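Sokwood Tool and Household Library
Progress report to the Farahani Fund, second half of the grant year
Prepared by Pejman Golestani, with corrections from Hòa Bạch, who asked that they be described as corrections

Where we stand

Your last letter asked for a shorter report. The previous one ran to 19 pages and included a history of the pressure washer. We have taken the point.

The library made 1,477 loans in this period. The application promised "steady growth," a phrase I chose because it cannot be measured, and I am pleased to say growth has been steady. Drills lead, as ever. Second place has gone to the folding tables, thanks to a run of weddings in the Komum buildings, and third to the carpet cleaner, thanks to the same weddings.

Membership is at 209 households. Hòa would like it noted that a household may be one person, and that several of ours are.

What we said we would do

The application listed a second pickup point at Amgate, open by spring. It opened in February, which we are calling spring. Amgate takes orders in the morning and has them on the shelf by 4 p.m., except for ladders, which do not fit in Hòa's car and have twice been walked over.

We also promised a new catalog. The old one was a spreadsheet with a column headed "other" that had slowly become the main column. The new one has proper categories, and members can search it from home. It still files the fondue set under heating. We have tried to move it and it goes back.

The household shelf is the part of the plan that changed most. You funded us to lend tools, and we do, but people kept asking for the dull things: storage bins, towels for guests, trays, a table for the weekend. We moved part of the equipment line over to cover them, as agreed with your office by phone.

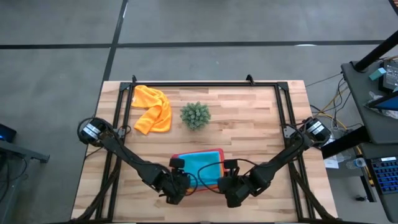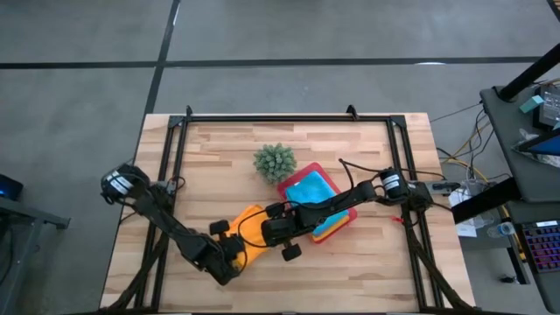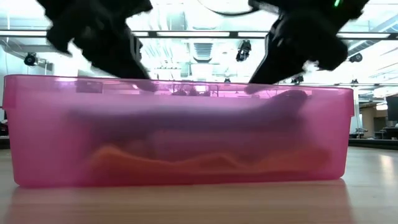
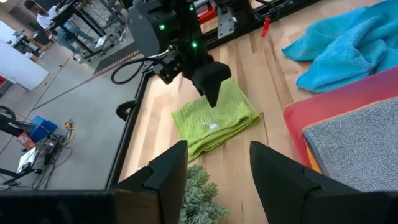
Textiles have been harder than we expected. A hammer comes back as a hammer. Bedding comes back as laundry, and the budget had nothing in it for laundry. We now ask members to wash what they borrow, and most do, to a range of standards. A one-dollar wash fee for the rest has brought in 70 dollars, all of it spent on detergent.

What went badly

The repair evenings. We planned one a month and held four in all. The first was packed. The second was packed with the same people, holding the same lamps. By the fourth we had three visitors, one of whom had come for the yoga class and was too polite to leave. Hòa thinks the hour is wrong. I think the lamps are beyond help. We will try late mornings and see which of us has to apologize.

Late returns are also up. The reminder emails I wrote were described by one member as "sort of threatening," and by another as "sort of needy," so Hòa has rewritten them in two lines. Returns improved within the month. I have kept my drafts.

Money

Spending is close to plan. Rent and insurance came in exactly as quoted, which worried us enough to check. Repairs to the large sander went over, and we covered the gap by putting off the second tile cutter. There is a small amount left in the printing line now that the catalog is online, and we would like your permission to spend it on a sturdy cart for the ladders. The quote is attached.

Next period

Longer hours at Amgate, if the building will give us a second key. A proper count of the drill bits, which we have put off at every meeting so far. A decision on the carpet cleaner, which is tired and has a waiting list.

We would also welcome a visit. Your program officer was due in the fall and was kept away by the road works, which are finished apart from the road. Mornings are quietest. Please tell us ahead of time if you plan to borrow anything, as the good drill goes early.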